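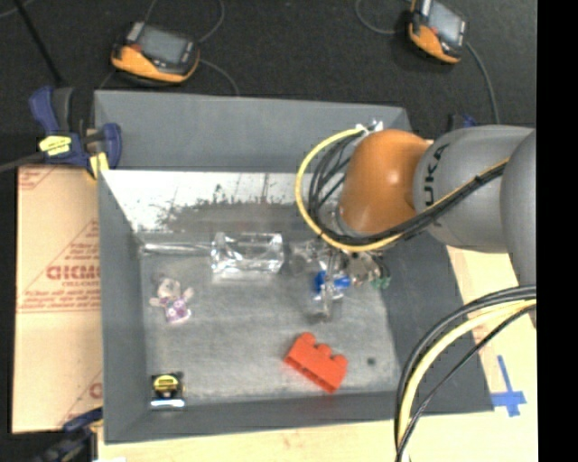
Fidel Maldonado wants to know why we don't just scrape the web for this. Fair thing to ask, got the same one by mail twice in July. Short thread.

1/ Pictures off the web tell you what a thing looks like. They don't tell you what happens when you close on it from the left at a bad angle. We need the try AND the result, side by side. So the arm tries, we log, it tries again.

2/ Current count on the Wirwood set: 396 attempts kept. Kept, not made. Threw out a whole morning over a clock drift between the arm log and the video. Painful.

3/ Bin today: clear plastic package, tape measure, little soft-looking toy, one red-orange building block. Odd mix on purpose. Hard, squishy, shiny, see-through.

4/ Clear plastic is the one I lose sleep over. Depth goes to mush on it. Half the points come back as bin floor, the rest as glare. If you only collect easy stuff your model gets very confident and very useless.

5/ Fidel again, says why not simulate it. We do, Cliltach runs that side. Sim is great for blocks. Sim crinkly wrap is still a cartoon imo. Real tries go on top.

6/ Labels. Every attempt gets one of 4: held, slipped, missed, grabbed two. "Grabbed two" was added late so the early batches had to be gone thru again by hand. Decide your labels BEFORE you start. Please.

7/ Keep the misses!! First version of the Rirkik script only saved the good ones to save disk. Model had no idea what failure looked like, happily went for the bin wall. 52 times in one run.

8/ Reshuffle rule: contents get stirred after 15 attempts or after two holds in a row on the same object, whichever is first. Otherwise it learns the layout and not the objects. Gripper stays out of the bin while hands are in it, no exceptions, I dont care how late it is

9/ Clamp your bin. Ours crept a few mm over one evening, arm was nudging the wall. Calibration off, didn't notice till the next day. Now there's a check pose at the start of every batch and it yells if the corner isnt where it should be.

10/ Someone asked about teleop vs scripted. Both. Scripted for volume, a person driving for the corners, where the script just gives up. Tag which is which or you'll regret it at traning time.

11/ Figueroa split goes out once the relabeled batches are merged. Held-out objects are in their own folder, dont peek. Failed attempts included, see 7.

12/ Will add grip force numbers if I get to it tonight. Logs are there, units are a mess. Back to the bin.

Home | Threads | Data | Notes | About
Print this thread | E-mail this thread
Contact | © Wirwood notes | Back to top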